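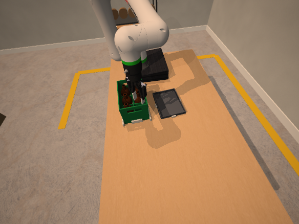 My job for the last four years has been sorting returns at the Prestley bottling depot, and as of January a good part of it is going to an arm. Management showed us the plan for the cell at a shift meeting – brown bottles standing in a green crate, the gripper reaching down in among them, an empty gray tray next to it, yellow lines on the floor. There are 12 of us on the line and we've been told no layoffs, just "new duties." What does that mean in real life? Did your day get better or worse? I'm 51 and not great with screens, so I'm a little nervous, to be honest with you.

Posted by Tùng Đồng

**Maj-Britt Engebretsen**

We went through this at Buckley two years ago, different product but the same kind of crate work. My shoulders are better, I'll say that first! I used to go home and lie on the floor. What I miss is the talking. Four of us used to stand around one table and now I look after two cells by myself, and it gets quiet – I asked for a radio and got one.

The screen part is smaller than you fear. I had 11 days of training and most of it was how to stop the thing, how to clear a jam and how to start it up again. The hard bit was learning which stops matter. Chipped necks and crates with a broken divider were our big ones, and the people who had done the sorting by hand were much quicker at spotting those than the guys who installed it.

Two things I'd ask for now, in writing: what your pay grade is under the new duties, and who gets called when it goes down on nights. We didn't ask about the second one and for months it was whoever picked up the phone.

**praken_nights**

worse. same pay, more walking. get the yellow lines moved BEFORE they paint them, ours were right across where the pallet jack goes

**Gureo233**

Depends on your boss. Ask if you can try the training early, some places let you.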